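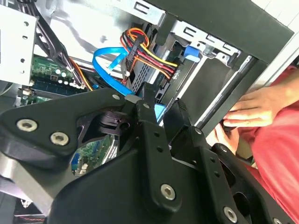
Blick in einen geöffneten Desktop-Rechner mit Kabelsträngen und grüner Platine.

Dimside eröffnet Werkstatt für gebrauchte Desktop-Rechner in Prerton

Prerton, 20. Oktober 2021. Die Dimside GmbH bereitet ausgemusterte Desktop-Rechner ab sofort am Standort Prerton auf. Unternehmen, Schulen und Verwaltungen aus der Region können dort Geräte abgeben, die aus dem Betrieb genommen wurden. In der Werkstatt werden die Gehäuse geöffnet, die Laufwerke ausgebaut und die übrigen Bauteile auf Weiterverwendung geprüft. Der Probebetrieb hatte im April begonnen. Bis Ende September durchliefen 122 Rechner die Werkstatt.

Angenommen werden Tower und kleinere Desktop-Gehäuse aller Hersteller. Die Anlieferung erfolgt auf Palette oder in Rollbehältern, Einzelgeräte können an der Warenannahme abgegeben werden. Jeder Rechner erhält beim Eingang eine laufende Nummer, unter der alle entnommenen Teile bis zum Abschluss des Auftrags geführt werden. Monitore, Drucker und Notebooks gehören vorerst nicht zum Angebot.

Ausbau der Festplatte als erster Schritt

Nach der Eingangsprüfung wird das Gehäuse auf die Seite gelegt und das Seitenteil abgenommen. Als Erstes kommt die Festplatte heraus. Sie wird zusammen mit ihrem Laufwerksrahmen aus dem Käfig genommen, in eine Ablage gestellt und anhand des Etiketts dem Rechner zugeordnet. Danach entscheidet der Auftraggeber, ob die Daten gelöscht oder die Datenträger vernichtet werden. In beiden Fällen stellt Dimside ein Protokoll mit der Seriennummer aus.

„Die meisten Anfragen beginnen mit der Festplatte“, sagt Rhydian Craddock, Geschäftsführer der Dimside GmbH. „Erst wenn der Kunde weiß, was mit seinen Daten geschieht, reden wir über den Rest des Geräts.“
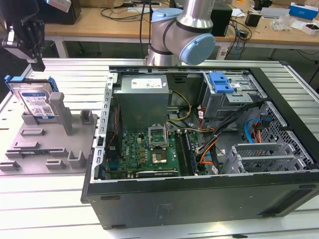
Tower mit abgenommenem Seitenteil auf dem Arbeitstisch, links daneben eine Festplatte im blauen Laufwerksrahmen. Der Prozessorsockel ist leer, der Halterahmen hochgeklappt.

Prozessor, Arbeitsspeicher und Netzteil werden einzeln bewertet. Brauchbare Speichermodule und Prozessoren gehen in das Teilelager, wo sie für den Aufbau kompletter Rechner bereitliegen. Hauptplatinen verbleiben nach Möglichkeit im Gehäuse und werden erst ausgebaut, wenn sie die Prüfung nicht bestehen. Kabel und Blenden werden sortiert. Was sich nicht mehr verwenden lässt, geht nach Metallen, Kunststoffen und Elektronik getrennt an einen zugelassenen Verwerter.

Für die Arbeitstische hat Dimside Oberflächen aus Aluminiumprofilen gewählt. Ablagen und Halterungen lassen sich darauf versetzen, wenn eine andere Gehäusebauform an der Reihe ist. Ein Teil der Ablagen aus Kunststoff ist mit Schlitzen und Stegen versehen, in denen ein Laufwerk aufrecht stehen kann.

Prüfung und Verkauf

Wieder aufgebaute Rechner laufen im Dauertest 8 Stunden unter Last. Geprüft werden dabei die Temperatur des Prozessors, der Arbeitsspeicher, die Anschlüsse und der Datenträger. Der Verkauf erfolgt unter der Bezeichnung Tirno mit 2 Jahren Gewährleistung. Zum Lieferumfang gehören Netzkabel und Prüfbericht, auf Wunsch auch Tastatur und Maus.

Die Werkstatt ist für 60 Rechner im Monat ausgelegt. „In den ersten Monaten haben wir vor allem an der Reihenfolge gearbeitet“, sagt Werkstattleiter Eamon Cullinane. „Anfangs lagen Schrauben und Blenden oft länger auf dem Tisch als der Rechner selbst. Jetzt bleiben die Kleinteile bei der Gerätenummer, und das Gehäuse kann am Ende mit seinen eigenen Teilen geschlossen werden.“

Annahme im Gebäude Ashour

Die Warenannahme befindet sich im Gebäude Ashour auf dem Betriebsgelände in Prerton, Einfahrt über den hinteren Hof. Größere Anlieferungen sind vorab anzumelden. Ein Formular für die Geräteliste erhalten Auftraggeber vom Kundendienst. Einzutragen sind Hersteller, Modell und die gewünschte Behandlung der Datenträger.

Über Dimside

Die Dimside GmbH mit Sitz in Prerton kauft gebrauchte Bürotechnik an, bereitet sie auf und vertreibt Rechner und Ersatzteile an gewerbliche und private Kunden.

Pressekontakt
Dimside GmbH, Pressestelle, Prerton
Abdruck honorarfrei, Belegexemplar erbeten.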